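**Momgate grasping group, May catch-up, 2 pm**

Great news first: the Omine policy held up on tall objects! Training on 900 hand-held demos gave nearly the same grasp rate as the full 2,000, and everyone was pretty chuffed. The saving in collection labour is huge for us.

Discussion turned to approach height. Grasps low on a tapered body slip more, and the Vorora baseline does it too, so we don't think it's our labelling.
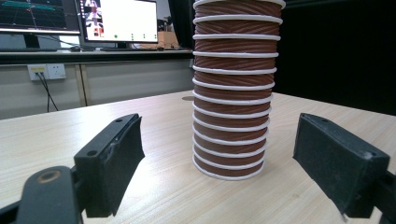

Agreed to hold back 60 demos on ribbed and ringed surfaces as a separate test set, with no tuning on them at all. Greco splits stay as they are. There was a lively side chat on whether finger pad wear should be logged per session (yes, start now, one line in the sheet is plenty).

Actions
- Rerun the 900 set with a new seed
- Plot slip against grasp height, same colours as last time
- Draft the method section, 2 pages max

Next meeting: same room, bring the plots.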